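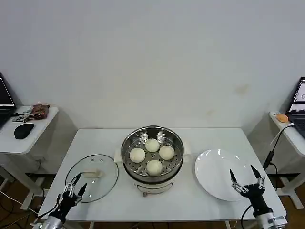
Stevolov brings stacking rings to Bretley shop, opens resizing bench

Stevolov, the small jewelry label out of Triddale, opened its first counter in Bretley this month. It's inside the old Jacquet store on the corner, ground floor, left as you walk in. Doors at 10 in the morning, line by quarter past.

The new range is stacking rings. Thin bands, sterling silver or gold plated over silver, sold one at a time so you can build your own set. Most people seem to wear 3. Some bands are plain, some hammered, a few have a single small stone set flush so it won't catch on a sweater.

Designer Hiwot Berhe was behind the counter most of opening day, sizing fingers and answering the same question over and over. Does the plating wear off?

"Yes, in time," she said. "On a ring you wear every day, you'll see it on the palm side first. Bring it in and we replate it. I'd rather say that up front than have somebody find out in the shower."

First replating is free if you keep the reciept. After that there's a charge, posted at the counter. Plain silver bands just get polished, no charge, takes a few minutes if the bench isn't busy.

It was busy. The bench is the other new thing. Jacquet has sold watches and wedding bands for years but always sent resizing out, and customers complained about the wait. Now there's a bench jeweler on site, Mihret Zeleke, who trained in Triddale and moved over for the job. She can take most silver bands up or down a size the same day. Gold takes longer. Rings with stones all the way around, she mostly won't touch.

"Those don't resize well, the settings get loose," Zeleke said. "Better to buy the right size to begin with. Get measured in the afternoon, fingers are smaller first thing."

She also does clasps, jump rings, and earring posts. Bring in the broken piece and both earrings if it's a pair. No watch batteries at the bench, thats still the main register.

Berhe said the first shipment was 600 rings across all sizes, with 578 put out for sale and the rest held back as sizing samples and display pieces. The most common sizes were running low by closing time. A restock is due in April. Smaller sizes, under a 5, were still well supplied at the end of the day, and so were the widest bands.

Also on the counter: a short run of pendants on adjustable chains, flat discs with a hand-stamped initial. Stamping is done while you wait. One letter is included in the price, extra letters cost more, and there's only room for 3 on the small disc. Berhe does the stamping herself when she's in town, Zeleke when she isn't. Letters won't line up perfectly, that's how hand stamping looks, so ask to see the samples first if it matters to you.

Not everyone was there for the new stuff. One shopper had come for a watch strap and left with a hammered band on her thumb. Another wanted to know if the old Jacquet charm case was coming back. It is, the store says, just moved upstairs next to the clocks. Same charms, same prices for now.

Returns: unworn rings within the usual Jacquet window, with the box. Stamped discs can't go back. Resized rings can't either, so try the sizer twice before you say yes. Exchanges on plain bands are fine at the Bretley counter or at the Triddale workshop, but the workshop is by appointment.

A few care notes handed out with each purchase. Take plated rings off for swimming and for dishes. Store them apart from each other, not in a pile. Soft dry cloth only, no dip cleaners on anything gold plated. The dip is ok for plain silver but rinse well after.

Gift cards from Jacquet work at the Stevolov counter. Store credit too. Old paper gift certificates need to be swapped for a card at the main register first, so allow a little extra time.

The resizing bench closes an hour before the store does. Drop-offs after that go in an envelope and get looked at the next morning.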